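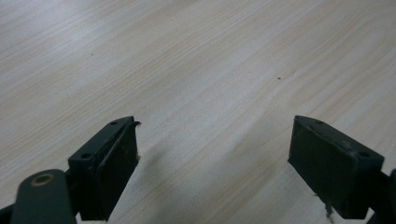

Figure 4. Light wooden surface, fine grain running on the diagonal.

4. Care of the table top

This section is for the Olska dining table and the Olska desk, in the oiled finish. If you have the painted finish, please go to section 5. The finish is written on the label under the top, near the short rail. Tables with the Dramby extension leaf follow the same steps, but the leaf must be taken out and treated alone.

4.1 Before the first use

The top leaves our workshop with one thin coat of Clastico oil. This coat is enough for transport and for the first days in your home, but it is not enough for daily meals. We ask you to give a second coat before you start to use the table.

You need:
Clastico oil, clear (the small can comes in the box with the legs)
Two cotton cloths without color
The gray hand pad, fine
Gloves
A lamp which you can move

1. Leave the table in the room for one full night with the wrapping open. The wood must take the temperature of the room.
2. Wipe the top with a dry cloth. Do not use water at this moment.
3. Find the direction of the grain. Place the lamp low at one side and look along the surface. The fine lines show the direction. On a very light top they are easy to miss, and it helps to move the lamp to the other side and look again.
4. Rub the top with the gray hand pad, always along the grain, with light pressure. Marks made across the grain will become visible after the oil.
5. Remove the dust with the dry cloth. Turn the cloth often.
6. Shake the can. Put a small quantity of oil on the second cloth, never directly on the table.
7. Spread the oil along the grain, from one short end to the other. Work in strips as wide as your hand.
8. Wait 10 minutes. If there are dull places, give a little more oil there.
9. Wipe off everything that the wood did not take. The surface should not feel sticky under the fingers.
10. Let it dry until the next morning before you put anything on it.

CAUTION: Cloths with oil can catch fire by themselves when they are folded or left in a pile. After the work, soak them in water, spread them flat outdoors to dry, and then throw them away according to your local rules.

CAUTION: Keep the windows open during steps 6 to 10. Keep children and pets out of the room.

Note: One can is enough for the table with the leaf. For a further can, order part number 674.

4.2 Daily cleaning

1. Wipe the top with a cloth that is damp and well wrung.
2. Dry it immediately with a second cloth.

Do not use dish soap with lemon, glass cleaner or steam. Liquids such as red wine, coffee and vinegar should be removed in the first minutes. Put a mat under hot pots, and also under flower vases with a rough bottom.

Note: Light wood becomes a little more yellow with the sun. This is normal and is not covered by the warranty. Move the fruit bowl or the lamp from time to time in the first months, otherwise you will find a lighter circle under it.

4.3 Small scratches and water rings

1. Clean and dry the place.
2. Rub with the gray hand pad along the grain. Make the area wider than the damage, so that the border is soft.
3. Remove the dust.
4. Give oil as in 4.1, steps 6 to 10, only on this area.
5. Look at the result the next day, in daylight. If the area is paler than the rest, repeat step 4 once.

If you can feel the scratch with your fingernail, the pad will not be sufficient. In this case write to our repair service before you try sandpaper. Filipa Quintela at the Macedo workshop answers these messages, and she will ask you for the number on the label and one photo in daylight.

4.4 When to oil again

Put a few drops of water on the top and wait a short time. If the drops stay round, the oil is still good. If they become flat and leave a dark place, it is time for a new coat. For most homes this means twice in the first year and later once a year. Many customers do it in February, when the heating has made the air very dry.

Before you oil again, check also the screws of the legs (see 3.6).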